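Learning to like the morning in a rented kitchen

When I moved to Sultedden in July, I believed that I would miss my old friends most. I did miss them. But the thing I missed first was my bread.

In my country the bread I ate every day was dark, heavy and a little sour. Here the supermarket has a long shelf of bread and all of it is soft. I tried many kinds. After three weeks I decided to bake by myself, although I had never done it before.

My first starter died. I kept it in a jar near the oven and I think it was too warm for it. For the second one I used rye flour from a small mill called Mornow, which I buy in paper bags at the Saturday-style market behind the station. This one lived. It smelled like nail polish for four days and then like apples.

My recipe is simple. I take 300 grams of rye flour, 222 grams of water, a big spoon of starter and salt. I mix it in the evening, before I brush my teeth, and I leave it under a plate. The dough is very sticky and you cannot knead it like wheat dough. I wasted much time trying to do this, and also one kitchen towel.
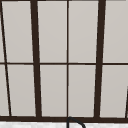 In the morning I wake up before six to look at the dough. At home I was never a person who wakes up early. My mother had to call me many times, and she would not believe me now. I put on the kettle, I turn on the oven and I study my English words while it is heating. "Crumb" and "crust" I learned this way. "Dough" I still have to spell slowly, because my mouth wants to say the g.

The loaf needs one hour in the oven. After that it should rest until the next day, and this is the most difficult part for me. If you cut rye bread warm, it sticks to the knife and the middle is like glue. I have cut it warm many times.

Last week I brought half a loaf to my language class. One classmate said it was "interesting," and our teacher explained to me later what this word can mean. But another one asked for the recipe, so I wrote it on the back of our homework sheet.

Next I want to try it with caraway seeds. I also want to buy a real tin with straight sides, as the one I have now makes the loaf lean to one side.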